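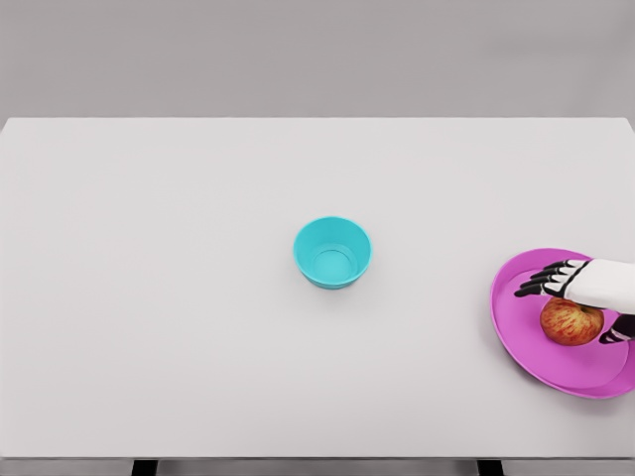
February, notebook 5, Drodden station shelter

Picked up from Ilse's notes at 9.20. The replacement seats for platform 1 came in from Kovero, all but the end unit, which is still on back order. Anjani has chased it twice.

Fixing holes on the seat brackets are at 113 mm centres. The old ones were closer together, so the existing studs in the shelter base are no use to us. Two choices: drill new holes in the base, or make an adaptor plate. Henk wants the plate. I'm inclined to agree, as the concrete near the back edge is poor and I don't fancy putting anchors into it.

Drew up the plate before lunch. 5 mm galvanised, slotted one way so there is a bit of play for the uneven slab. Sent to Cheetham for a price.

Load test on the sample bracket, afternoon. Put 55 kg on the front lip and left it for 31 minutes. Deflection at the tip was under a millimetre and it came back when unloaded. Repeated with the bolts only finger tight and it crept, as you would expect. Torque figure needs to go on the fitting sheet in large type – the night gang won't go looking for it in the manual.

Handrail for the ramp: Sandra rang from the station. The contractor has set the bottom post too near the tactile paving and it will have to move. She has told them. Doesn't affect us except that the ramp stays shut longer, so our delivery has to come through the car park gate. Need the gate code from her.

Paint. The Prosa sample panel in dark green has been on the roof since before Christmas. Slight chalking along the top edge, nothing on the face. The other panel was scratched when it was put up, so ignore the rust on it.

Elínborg asked if the armrests could go at every second seat, to help people get up. Brackets allow it. Told her yes, but we would need more armrests than were ordered.

To do
Gate code from Sandra
Fitting sheet, torque figure
Armrest order, ask Anjani before she chases Kovero again
Bigger drill stand back to Henk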